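Plullport Tabletop Working Group: Minutes, March
Posted by Plullport staff
3 comments | 12 shares

Start 9:30 a.m. Last month's minutes accepted with no changes.

1. Planner. The Driludex branch is merged, and it's a big step up! Planning calls now come back in 44 ms on the kitchen layout, down from nearly 700. Most of the gain is from caching the arm's collision shapes between calls. The cable still isn't modeled, so Dekusa will try a simple swept tube around the lower link and share results.

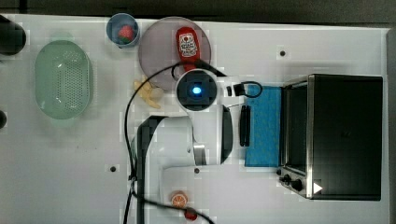

Kitchen layout, arm over the table, plate and ketchup bottle at the wrist.

2. Perception. Lots of good talk on this one. The new labeler passed 19 of the 22 checks in the nightly run, our best so far. Pale items on the white table are still the weak spot, and the mask for the banana tends to bleed into the background. Štefanec offered to retrain with stronger shadow changes, and everyone was keen to see it.

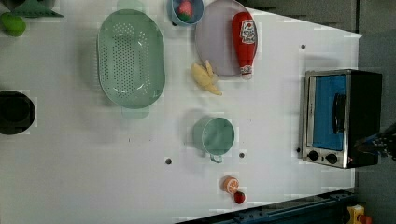 Small holes in the tabletop also came up again, as the depth filter sometimes reports them as objects. Agreed to mask them in the table model for now and fix the filter properly after the next release.

3. Tooling. Replay viewer can now scrub both camera streams together (applause). Log limit goes up to 100 GB per station. Request for a keyboard shortcut to jump to the next grasp attempt: yes please, ticket opened.

Actions
Dekusa: cable model, first numbers
Štefanec: retrain labeler
Plullport: table mask, shortcut ticket

Closed 10:40 a.m.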